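Who Gets Heard in Pusum? Student Project Report
Shona Buchanan and Dindo Maglaya
2024-11-22

Our question was simple: when the Pusum town council asks residents what they think, does it change how councillors vote? We picked the Drinditz bus depot closure because it was the biggest fight in town last year, and we loved digging into it!

The council received 219 written submissions. We read every one (it took most of April) and sorted them by suburb and by what the writer wanted. Only 29 backed the closure. The petition against it had 2,233 signatures, a lot for a place our size, and many came from Skodwood, where the depot is the only stop within walking distance.
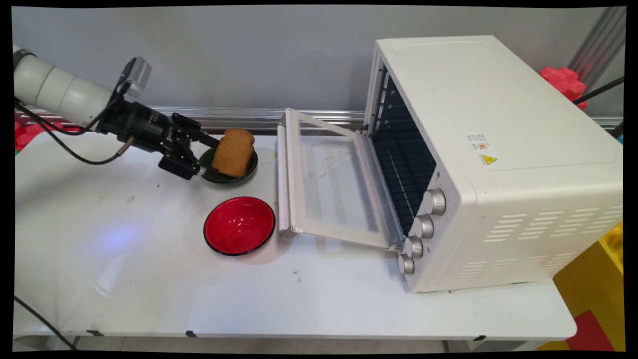 Tatu Mrema told us that reading submissions was the easy part, and that we should be asking why the vote was listed before they closed. We checked the agendas and that was right. The item had gone on the list while letters were still coming in, which sent our project in a whole new direction.

We then went through the minutes. Councillors spoke for 82 minutes on the night, and the submissions came up twice. Both times it was the same letter, from Eleri Harries, about getting to dialysis.

Next term we'd love to compare this with the library hours debate, where the council did change its mind.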